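Workshop Gallery: Cable Routing and Wear Points

This page collects notes on hose, cable and wrap at the Plinow workshop, taken up during the July overhaul. Corrugated hose is checked for crushed ribs and kinks. Taped sections are checked at both ends, where the wrap tends to lift first. The service interval is 2000 hours, with a short check every 300. 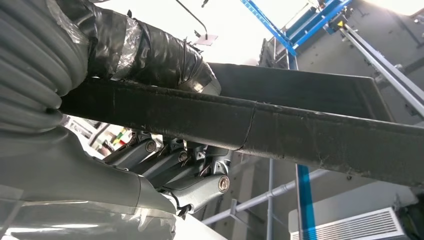
When should taped cable be rewrapped?
At the next short check after an end has started to fray or flare. Cut the old tape off lengthwise, wipe the jacket, and lay the new tape with a half-width overlap.

Black metal beam, dusty and scuffed, with a seam near the middle of its length. Joints of this kind are wiped down before inspection so that a gap is not mistaken for dirt.

Three pivot bolts, stepping down from left to right. The right-hand one is the largest and has a bronze-colored center ring. Pivots are checked by hand for play and entered on Trumiter sheet 372.

Gray corrugated hose, thick bundle. Keep ties 2 inches clear of any bend. Replacement hose is stored on the Woo rack, cut to length and tagged.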